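Chapter 4
Talking to Something Very Far Away

I grew up in a town called Gakbridge, where the phone line crackled so badly that you learned to say everything twice. My grandmother would shout her news, wait, and then shout it again a little slower. I didn't know it then, but she was teaching me most of what's in this chapter! Getting a message home from a spacecraft is the same problem with a much, much longer wire (and no wire). 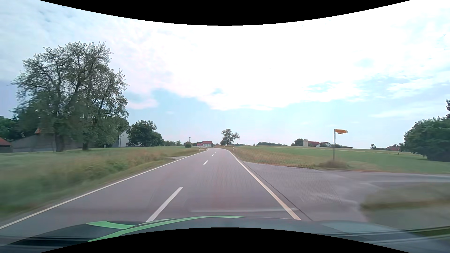
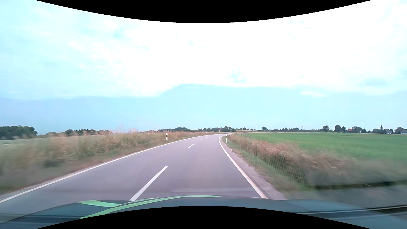
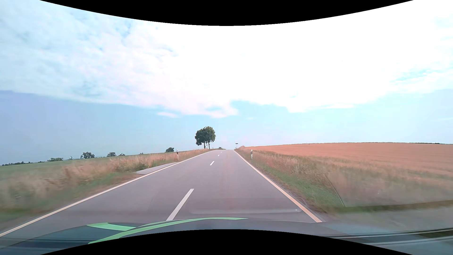 Two lanes of asphalt and open farmland.

4.1 Why distance hurts so much

Let's start with a flashlight. Shine it on a wall from close up and you get a small bright circle. Walk backward and the circle gets bigger and dimmer. The flashlight is putting out the same light the whole time, but it's being spread over more and more wall.

Radio does this too. Double your distance and the signal reaching your antenna drops to a quarter of what it was. Go ten times as far and you have one part in 100 left. My students usually nod at this and then get it wrong on paper, so please stop and try it with a few distances of your own before you go on. I'll wait.

The rule is called the inverse square law, and it will follow you through the whole book. We met it in Chapter 2 with sunlight on solar panels. A probe far from the Sun gets squeezed from both sides, poor thing: less sunlight to run its transmitter, and more distance for the signal to cross.

4.2 Big ears

So what can you do? You can shout louder, which means more power. You can aim better, which means a bigger dish on the spacecraft or a higher frequency. Or you can listen harder, with a bigger dish on the ground.

The ground is the cheap place to be big. Every pound you launch costs money, and a dish in a field doesn't have to fit on top of a rocket. Collecting area grows with the square of the width, so a dish 200 feet across gathers 16 times as much signal as one that's 50 feet across. I still find that a bit thrilling.

Bogdan Zieliński, who taught me this subject, used to make us work out everything for a small imaginary probe he called Plovorgate. It had a weak transmitter, a tiny antenna, and terrible luck. I've kept it for the problems at the end of the chapter, along with its ground station, Bestell. If you get fond of it, you won't be the first.

4.3 Saying it twice

Now back to my grandmother. Even with a huge dish, some of your bits will arrive wrong. Noise from the sky, from the air, and from the warm electronics in the receiver itself all gets mixed in. You can't ask "what was that?" and get a quick answer, either. From Mars the round trip can run past 40 minutes, and from the outer planets it takes hours.

The fix is to send extra bits that let the receiver spot mistakes and repair them. The simplest version is plain repetition. Send each bit three times and take a vote:

Sent: 1 1 1
Received: 1 0 1
Decoded: 1

It works, but look at the price! A message of 800 bits has turned into 2,400. Cleverer codes do far better with far fewer extra bits, and we'll build one by hand in Section 4.6, with pencils.

Before you start 4.4, make sure you're comfortable with powers of ten and logarithms. If logs make you queasy, go do the warm-up in Appendix B first. Decibels are coming next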